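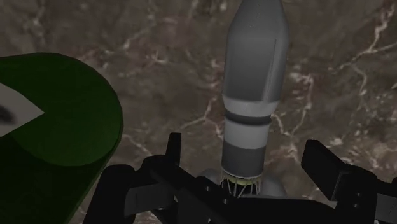 Figure 1. Rocket model, rendered.

Drinking in the Family: Interim Report
Benedita Peixoto and Kheri Kioko

We asked 60 students whether a relative's drinking had ever changed a holiday plan. 25 said yes. Another 11 wrote "define changed," then filled the margin.

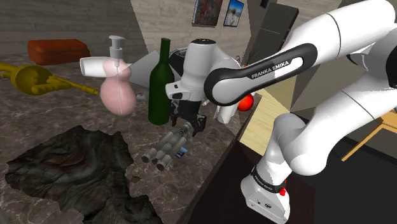
The margins were better than our questions. Uncles came up most, usually as "great fun until dinner." Kheri wants a second round in October with wider margins.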